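# Open day at Grikurent, Plilloncombe, 2021-10-02

The sign at the gate said robots and the car park said dentist, and I drove round twice before deciding that Grikurent was probably both. Stondness had paid for the train, so naturally I had come by car.

Upstairs they are collecting examples. A person moves the arm through a job, the recording is saved, and then the job is done again with the things shifted a little. The target for crockery is 775 recordings. They had 58 by lunch, and lunch was late.

I had hoped for sparks. I got tableware, and stayed an hour and a half. The wrist camera sees very little: two dark pointed fingers, a big white bowl and a white table with a shine on it. White on white is the hard part, Kári Thygesen told me, and he said it with some pride — he had picked the table.
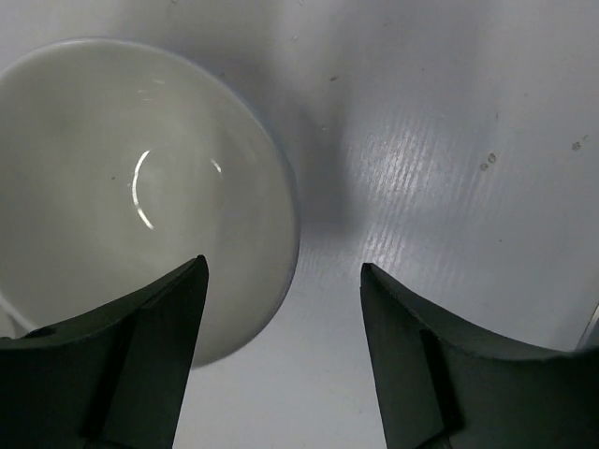
Adoración Robles thought 100 good recordings would teach the system more than any number of tired ones, and said that the ones made after four o'clock ought to be thrown away. Kári said they were keeping them. This had plainly been discussed before.

I was allowed a go. My attempt was saved under "other", next to a folder marked "do not use", and I was told the two are quite different.

Coffee came from a Nørgaard machine on the landing, which wanted exact change. There is another open day in May, when they hope to have moved on to cutlery. I have put my name down, and asked about parking.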